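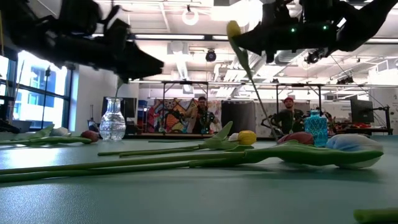 Last changed: 2020-01-05

From: Rūta Raudsepp
To: tekatach-users
Subject: Re: [tekatach-users] Flower task, which way round to record it?

Hi Lionel, hi all,

Lionel Delaunay wrote:
> We want to try your tulip task on our own two arms. Two questions.
> Do you drive both arms by remote the whole time, or guide one by
> hand? And do you tidy the flowers on the table between runs, or
> leave them as they fall? Our first 250 runs all began from the same
> neat row and the robot is hopeless with anything else.

Oh, I'm so glad somebody else is picking this one up! It's my favourite of all our tasks, and I say that having done far too many hours of it.

Both arms by remote, the whole time. We did try guiding by hand in September (Mi-kyung Kwak was very patient with me) but with your own arms in the way you block the view of the stems, and moving two grippers at once that way is just miserable. With the remote handles you get the hang of it in an afternoon. The lovely bit is when your hands start to forget the handles and you simply reach for the tulip.

Leave them as they fall, please! Heads left, heads right, one lying half behind another, leaves sticking up in silly directions. We threw away most of our tidy runs in the end. The set we train on now has 1,485 runs in it, and the messy ones did far more good than I expected.

A few things I'd pass on:

Take the flower by the stem and well away from the leaves. If you pinch a leaf by mistake, let go and start the grasp again, and keep that in the recording. Hamidreza wanted to cut all those bits out and I'm very happy he lost that argument.

Go slowly over the mouth of the vase. Our clear one has a narrow neck, and a long stem swings a good deal when you stop suddenly. I come to a full stop above it, wait for the head to settle, then lower.

The clear glass is hard for the cameras. I'd still use it, but begin with something you can't see through if you want early cheer.

Artificial tulips are fine, and they keep their shape for weeks. Bend the stems a little differently now and then.

Swap drivers every 400 runs or sooner. Shirin drives quite differently from me (much faster, always from the right) and having both of us in there helped.

What I still can't do well is the last stem when the vase is nearly full. It catches on the others and I end up poking at it. If you find a nice way of doing that, do write to the list, I'd love to see it.

Rūta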